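Otdale Table Clearing Notes
README, last revised 2022-10-05
Maintained by Obadia Kariuki

What is in here

422 short records of tables being cleared and wiped, with one or more pictures each and a line of text saying what the job was. The records come from two rooms, Womia and Vahidi. Womia supplied 80 of them. The rest are from Vahidi, so please don't write that the set covers "a range of homes". It covers two rooms.

Fields

record_id: running number, with gaps
room: womia or vahidi
task: clear, wipe, fold, or unsure
surface: pale, dark, or mixed
cloth: yes, no, or unsure
note: free text, often blank

What I would not trust

The task field. It was filled in from the written job list, and a single picture rarely tells you whether a table is about to be wiped or has just been done. I rechecked 100 records in August and changed 27 of them to unsure. I doubt the others are any better.

The word "clean" in older notes. A pale surface looks clean in nearly any light – that is no evidence that somebody cleaned it. We have stopped using the word.
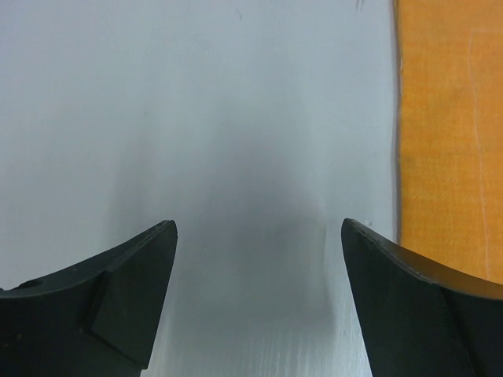

Cloth color is the one thing I would lean on a little. Orange against gray-white is hard to mix up, and two people labeling separately will mostly agree on it. Whether a cloth is damp is another matter, and the old "damp" column has been dropped.

Earlier versions went out under the name Cirnania. Same records, worse labels. If you have that copy, replace it before comparing numbers with anybody.

Known problems

Blank notes mean blank, they do not mean "nothing to report".
Some Vahidi records list fold with cloth set to no. Not fixed yet.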